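Open afternoon at Londemham: walk-round checklist, hand-held grippers and demonstration tables
Filled in before the doors opened, July

1. Walkways clear, at least 2 metres wide. Yes. Thank you to whoever moved the Sandis crates, it made such a difference by the entrance.

2. Cables taped down. Yes, apart from the one behind the Ojo stand, which I have now done myself with what was left of the roll.

3. Visitor numbers. Up to 200 expected, and the hall is passed for more than that, so I am quite easy in my mind about it.

4. Stop button on the Javonitz arm. Pressed twice, stopped twice. Please show the guides where it is before the first group comes in.

5. Hand-held grippers, fingertip pads. Needs attention. Both rubbery pads are ragged, with small flakes along the edges of the left one and the lower corner of the right one rough and frayed.

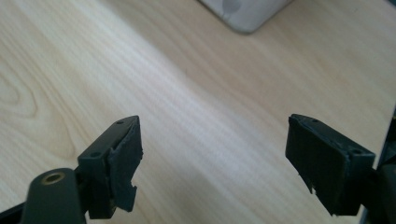

I should be happier if new pads went on before children have a turn, and I know there are spares in the Sandis box. Do wipe the table down afterwards too.

6. First aid kit. Full, and on the shelf by the tea urn.

Next check at 4, when the last group has gone round.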